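Plastic goblets, a gold rack, and the happiest corner I own

856 shares | 2 comments
Last updated July 11, 2020

I have wanted a set of silly colored goblets since I was nine years old. My aunt had some at her place out in Graltach, stacked up next to the sink in every color a popsicle comes in, and us kids got to pick our own every time we visited. I always went for purple and I always lost. So when I spotted a set at Juststead back in January (in with the picnic stuff, on the bottom shelf, behind some very sad beach towels) I made a noise in public and put them straight in the cart.

No purple, sadly. But there's orange and red and a yellow like a lemon drop, and a pink that I can only describe as LOUD, and one green that has become my favorite by a mile. They're plastic, so they can go out on the back steps with us, and they're proper goblets with a stem and a foot, so lemonade feels like an occasion. I've had milk out of the pink one. I've had cereal out of an orange one too, when the dishwasher was full, and I'd do it again.

The trouble was where to put them. Stemware is a pain! You can't stack it, it tips over if you look at it wrong, and in my cabinet there is exactly one shelf tall enough, which already belongs to the blender and a bag of flour. For months the goblets lived in a cardboard box on top of the fridge, and every time I wanted one I had to get the step stool out, and then of course I'd stop bothering and drink from a mug.

Enter the rack. It's called the Caron, it cost me 41 dollars, and I love it more than is reasonable for a thing that holds cups. It has one upright pole in the middle and all these curly arms coming off near the top, like something that ought to be in a fancy old hotel, and it stands on a little wooden base. You hang the goblets by the foot, upside down. I went back and forth for ages between this one and a plain rack from Gravon that was cheaper and had straight arms, and I'm so glad I went for the curls. With clear glasses it might look a bit grand for my taste. With candy colors it looks like a party.

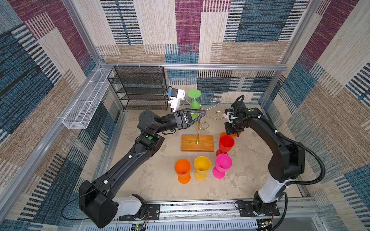 Green goblet up on the rack, with orange, yellow and pink in the front row down below.

Green goes on first, every time. I have no system for that beyond liking it best. After that I try to keep the oranges apart from each other, and I like yellow next to red, and the pink can go anywhere because it's going to be the first thing you see no matter what you do with it. My sister hangs hers (she bought the same set, copycat) strictly by rainbow order, which I've tried, and it does look very tidy, but I like mine jumbled.

A few things I've learned from loading and unloading this thing pretty much daily:

Go side to side. If you fill up one side first, the whole rack gets a lean to it. Plastic doesn't weigh much, so mine has never gone over, but I wouldn't chance it with real glass. One on the left, one on the right, and so on until you're done.

Slide the foot in from the front with the bowl hanging down, and keep hold of the stem until you feel it settle. The first week I kept letting go too early and I'd have a goblet rolling across the floor. They bounce! It's a very cheerful sound, for what it's worth.

Dry the rims. I used to hang them straight from the dish rack with the last drips still in, and I'd get little rings on the wooden base underneath. A quick wipe with a tea towel sorted it out, and some mineral oil took care of the rings that were already there.

And wash them by hand if you've got any kind of print or sticker on yours. Mine are plain and go on the top rack of the dishwasher without any drama, but a friend had a set with gold stars on them and now she has a set with no stars on them.

I should say something about the colors behind all this, too, because I get asked. The patchwork fabric is the maroon, blue and beige one with the woven stripes, and I picked it long before any goblets came along. It's got that look of a rug somebody's had forever. I was worried the brights would fight with it. They don't, at all. The maroon calms down the red, and the tan bits do something lovely for the yellow, and the gold of the rack sits right in between as if I'd planned it. (I did not plan it. I plan very little.)

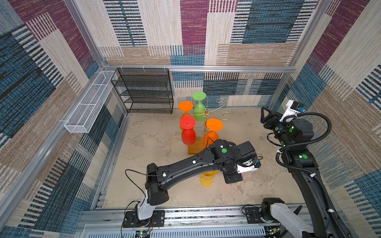
Next up are the shelves. I've got the black wire mesh unit in the corner and that long white basket on the wall, and I've been going around and around about what deserves to live there. The basket is narrow with little compartments, so my first thought was napkins, and then straws, and then I thought about seed packets and lost a whole evening reading about seed packets. The shelves are easier. I want the matching pitcher on there if Juststead ever gets it back in stock, plus the dessert bowls, and maybe the bottom tier for puzzles. I have one in the closet with 2,000 pieces that's nearly all sky, and it needs to be somewhere I can see it or I will never, ever start it.

I do want to keep the shelves from turning into a junk pile, though. Wire mesh is great for letting you see what you own, and terrible in exactly the same way! Anything small goes in a tin first. Anything with skinny legs or pegs needs a tray under it, or it'll poke through and tip. I've got an old baking sheet that fits almost perfectly, and I may cover it with a scrap of the patchwork if I can find where I put the leftovers.

Oh, and for anyone wondering whether to leave goblets hanging or stand them foot up on a flat surface: I do both. Hanging is prettier and keeps them out of the way. Foot up is quicker when you've got people over and everyone's grabbing one and putting it back down, and it keeps the dust and the gnats out of the bowls. When it's hot out I set them foot up, clustered close in to the rack, and let everybody choose a color. The kids next door have already had words over the green one. I told them about my aunt's purple and how I lost every single time, and they were not interested in the slightest.

If you find these in purple anywhere, please, please tell me. I'd take just one. I'd even pay shipping.

Next time I'll show you the dessert bowls, which are a shade of turquoise I can't find a match for, and the tray if I've managed to cover it by then.

2 comments
Share this post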